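Insuring Small Valuables at Home: A Record of My Inquiries

Readers of this blog will recall that in June I undertook to review the contents insurance on our household. The review was prompted by a renewal letter from Saltden, which raised the annual premium by 30 dollars and enclosed a revised schedule of limits. I set out my findings below for the benefit of those who hold a similar policy.

The first matter concerns the single-article limit. Under the previous terms, any one item of jewelry was covered up to a stated sum without being listed. Under the revised terms, that sum is 400 dollars. Anything worth more must be named on the schedule, with a written valuation attached. I had read past this clause for several years. I would advise every policyholder to find the equivalent paragraph in their own documents, which in my case was on page 11 under the heading "General Conditions" and was absent from the summary sheet.

The second matter concerns the age of valuations. Saltden will accept a valuation for a limited period only, and two of mine had lapsed. I wrote to ask whether the original purchase receipts would serve in their place. The reply, signed by Etelka Vass of the renewals office, stated that receipts establish ownership and date of purchase but do not establish present value. She was courteous and answered within the day. I have no complaint about the service, although I remain of the opinion that the renewal letter should have said as much.

I accordingly obtained two quotations for a fresh valuation. Sönmez, the jeweler near the old post office, charges a flat fee of 90 dollars for up to five pieces, with the work done while the customer waits. Olimon charges by the piece and retains the items overnight. The Olimon report is longer and includes measurements. Both are acceptable to the insurer. I chose Sönmez, chiefly on the ground that I did not wish to leave the pieces with anyone.

The appointment was at 10:30 in the morning and was conducted by Umut Yurt, who has valued for the firm for many years. He made a point that I had not seen in any of the printed guidance: a replacement value and a resale value are different figures, and an owner should ask in advance which of them the insurer requires. Saltden requires the replacement value. Had I submitted the other, the schedule would have been accepted without question and any later claim would have been settled at the lower sum.

He also recommended that the owner keep a household inventory with photographs, separate from the valuation papers. Professional pictures are not necessary. Daylight and a plain description are sufficient, and the description should record any inscription or mark, together with where the piece came from and who gave it. My own inventory is kept in a Gesodeck binder, with a second copy at my sister's house. I had previously kept the only copy in the same drawer as the jewelry — an arrangement I do not recommend.

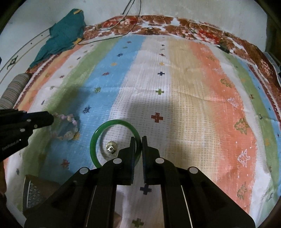 Green bangle, with a small gold-toned piece inside it.

Inherited pieces present a particular difficulty. There is seldom a receipt, and the family account of an item's age tends to grow with each telling. For these I have written down what my mother told me, marked plainly as her recollection, and left the question of value to the valuer. One brooch that we had always understood to be the most valuable thing in the house was assessed at 99 dollars. It remains on the inventory, though it does not need to be on the schedule.

Two questions are still open. I have asked Saltden whether items worn while traveling are covered to the same limit as items kept at home, and whether a pair of earrings is treated as one article or two. The policy wording can be read either way on the second point — a lost single earring is surely the most common claim of all. I will add the replies to this entry when they arrive.

Correspondence on this subject may be sent to the usual address. I regret that I cannot comment on individual policies.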